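The tray, the blocks and the month of April

I have spent a good part of April thinking about six wooden blocks. I didn't plan it that way. I planned to clear the shelf above my desk, answer some letters and finally do something about the bathroom window, which has been painted shut since before I moved in. The window is still painted shut.

The blocks are three red and three green, all of them long and thin, the sort of proportions you'd get if a domino had ambitions. They came out of the Parketti box, a name that promises flooring and delivers a pile of wood. There were far more in there than I could use. I picked out six because six fitted in the tray without looking like a delivery.

The tray needs a word too. It is grey metal, with sloping sides and a tall panel at the back, and it is the ugliest thing I am fond of. The back wall is stained and speckled and the floor has the smudgy look of an oven tray belonging to somebody who roasts a lot of peppers. I have been at it with washing-up liquid. I have been at it with bicarbonate of soda and an old toothbrush, and then with a tub of Sumidier paste which cost more than I will admit to in print and smelt of pears. It took the shine off the toothbrush. The tray stayed as it was, and I've decided to call it seasoned.

What I like about it is the slope. Drop a block anywhere near the side and it slides down to the floor and stops where it pleases. You can't tidy a thing like that by accident. A flat box with straight sides lets you shove everything up against one wall and call it put away, which is how my kitchen drawers work, and my wardrobe, and my tax papers. The sloping tray is having none of it.

So the question I gave myself, over a cup of tea that went cold in the process, was whether six blocks can be said to be in a mess. Two pens on a desk is not a mess. A sock on its own is barely a statement. But six blocks, all more or less the same shape, lying any old how, make me itch in a way that 25 unmatched things would not. I think it's because they so plainly could be straight. They have the corners for it. 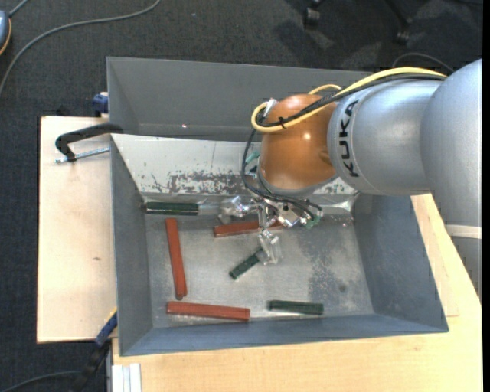
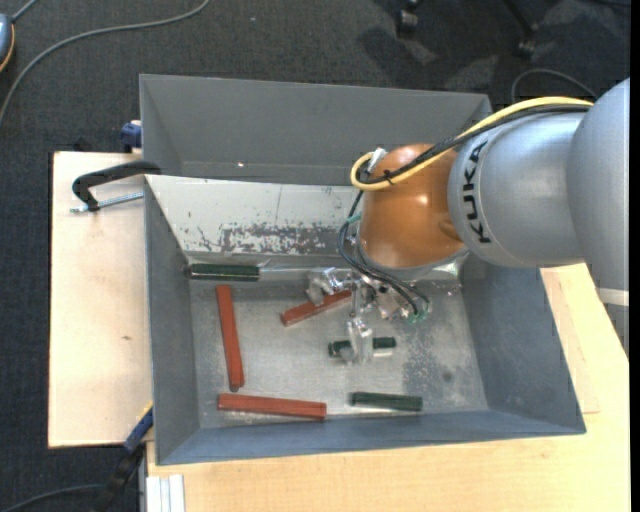 Three red, three green, and not a neat row in either.

I have opinions about how they fall. In the first one there's a red block lying up the left side and another lying across the bottom, just below its end, and between them they nearly make a corner. Nearly! If they'd been an inch more helpful I could have had a picture frame. The green one along the back has tucked itself against the foot of the wall like a draught excluder, and I would happily leave it there for good. The diagonal green in the middle is the one that bothers me. There's always one that goes diagonal, and it's always in the middle.

I did try sorting them. Reds to the left, greens to the right, very sensible, very dull. Then all six side by side in stripes, which looked like a school tie from a school you wouldn't want to go to. Then a stack, two one way and two the other, which is what everybody does with blocks sooner or later, whatever their age. It stood for as long as it took me to go and put the kettle on again, and after that I had them any old how once more, with a noise like someone dropping a xylophone down a well. Wood on sheet metal does carry. If you live above, below or beside me, I'm sorry, and I promise it was before nine.

I've since looked into better trays. Arkusis do one with a felt lining and a lid, in 14 colours, none of them grey. There's a Yousafzai one too, deeper, with a little lip for your fingers, and the page for it had 704 reviews, of which I read far too many. One man had given it a single star because it was a tray. I have some sympathy with him, although I'd like to know what he was hoping for.

In the end I didn't order either. The old one sits well on the pale tabletop, it's the right size, and the stains mean I don't have to be careful with it. I can't say the same of anything with felt in it.

The shelf above the desk still wants clearing, by the way. I've moved 2 books.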